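Rillent Fingertip Pulse Oximeter Review
Posted Oct 4, 2021

I bought the Rillent oximeter in May, when my doctor's office in Kendcombe asked patients recovering from COVID at home to keep track of their oxygen levels. I had a mild case and have gone on using it since. It cost 30 dollars at the pharmacy.

Setup

Two AAA batteries go in the back. The cover is stiff and I had to use a coin to get it off. There is one button. Press it, put your finger in, and a number comes up in eight or nine seconds. The manual is a single folded sheet in very small print, but the drawing of which way your finger goes is clear enough.

Readings

I compared it with the unit at the clinic on two visits. The first time they matched at 97. The second time mine said 96 and theirs said 98. The nurse told me that was close enough for home use. Cold hands throw it off. After a walk to the mailbox it gave me 89, and five minutes later, with warm hands, it was back to 97. Nail polish is also a problem, so I use my ring finger and leave that nail bare.

For the walking check, my clinic had me put on flat shoes, go up and down the hallway for six minutes, and then take a reading while still standing. The Rillent handled this fine as long as I held my hand still against my chest.

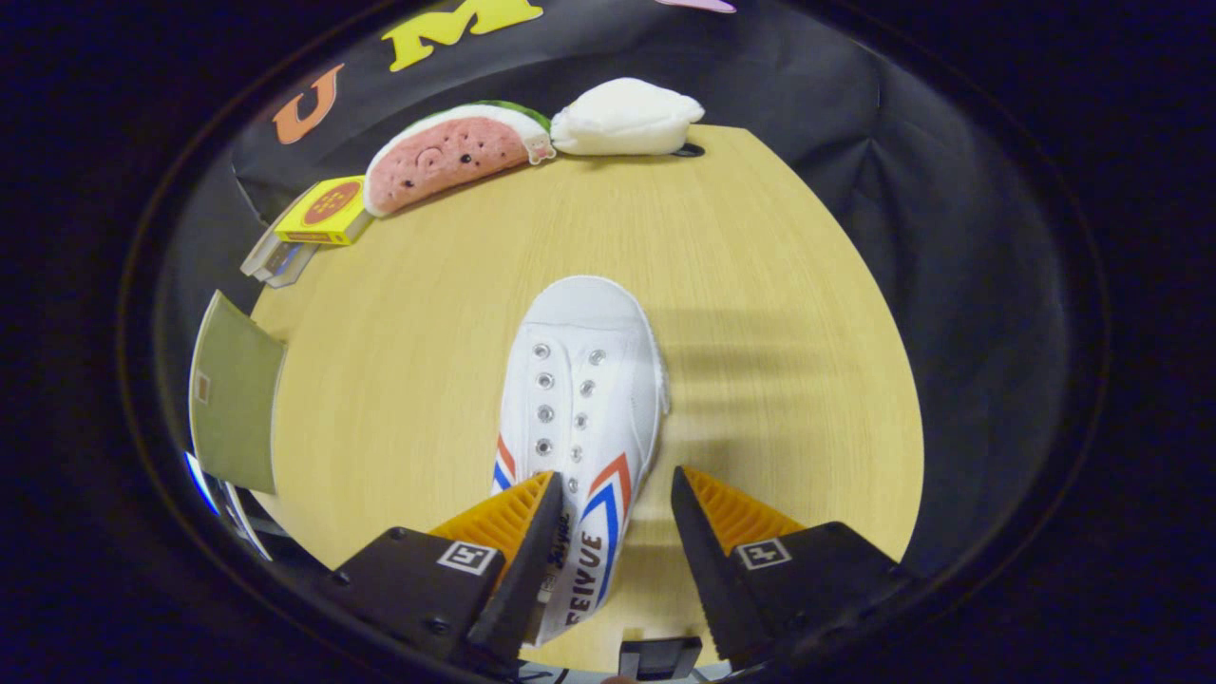 Memory and app

The box says it stores 200 readings. It does, but you can only see them through the app, and the app wants an account and your date of birth. I gave up and wrote mine in a notebook.

Compared with the Nyitrai

My sister has the Nyitrai model. It has a bigger display and a beep you can turn off. The Rillent beep stays on. Hers costs nearly twice as much and the numbers we get are the same within a point.

Verdict

Four stars out of five. I took one off for the beep and the battery cover. Call your doctor about low numbers, whatever brand you have.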